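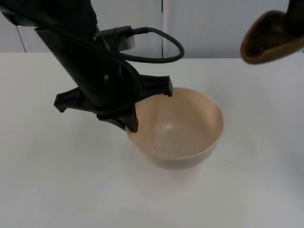 4.3 Setting up a two-arm pour

This section covers the pouring routine on the Garotell two-arm kit. Finish the arm calibration in 4.2 before you start. Plan on 28 minutes the first time.

The left arm steadies the receiving bowl. The right arm brings the pouring vessel in from the side and tilts it.

1. Wipe the tabletop and let it dry. Bowls slide easily on a glossy surface.

2. Set the bowl within reach of the left arm. Leave the space in front of it bare.

3. Check the cable loop at the left gripper. It should hang in a wide, round bend. If it pulls tight when the wrist turns, give it more slack at the upper clip.

4. On the controller, open Routines and choose Pour. Enter 362 for the starting height, in millimeters.

5. Press Hold. The left gripper moves to the bowl rim and stops.

6. Press Bring In. The right arm carries the vessel toward the bowl with its mouth facing left.

7. Run the routine empty at least 2 times before you put anything in the vessel.

Note: A bowl that leans a little under the gripper is fine. If it tips further when the right arm arrives, lower the grip force by one step and go back to step 5.

Note: Dark grippers over a white table can throw off the auto exposure. Use the manual setting – see 6.1.

CAUTION: Keep hands off the table while either arm is moving. The Pause button stops both arms, but the vessel stays tilted until you press Return.

CAUTION: Do not pour hot liquids. The wrist housings are not sealed.

Saved routines are listed under the name of the user who made them. To copy one to another kit, go to 4.4.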